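Anyone else gone off big serving bowls?
Kirkville Home Cooks forum > Kitchen Talk

plumjam_deb wrote:
So I'm clearing cupboards before we move in August and I've hit the bowls. I kept 6 of them for years "for Christmas" and we've used one, maybe. Does anyone still put a giant salad in the middle of the table? 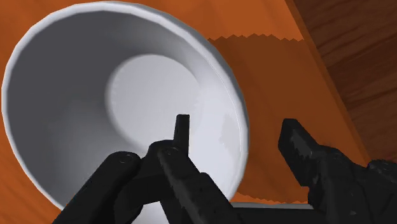
Big, white and glossy – the sort I mean

Tempted to take the lot to the op shop on Tuesday.

Ravolley wrote:
Keep two. You'll curse yourself the first time you do potato salad for a crowd. I gave mine away and ended up serving coleslaw out of a stockpot at my sister's birthday.

oisin_conneely wrote:
Disagree, sorry! Wide white bowls are a pain to store and they chip if you look at them sideways. I went to long platters and haven't missed the bowls once. Food looks better spread out anyway.

Ravolley wrote:
Platters are fine until someone passes the peas, mate.

plumjam_deb wrote:
Ha, fair point about the peas. What about pasta though? Mine goes cold so fast on a platter.

oisin_conneely wrote:
Pop the platter in the oven at its lowest for a bit first. Or serve from the pan, I'm not fussy.

gumnut64 wrote:
I'm with Ravolley. My Brendach one cost me more than 200 dollars (don't tell my husband) and I use it every week, mostly for bread dough and fruit. Doesn't have to be for guests.

plumjam_deb wrote:
Hadn't thought of dough! Okay, keeping two, the other four can go.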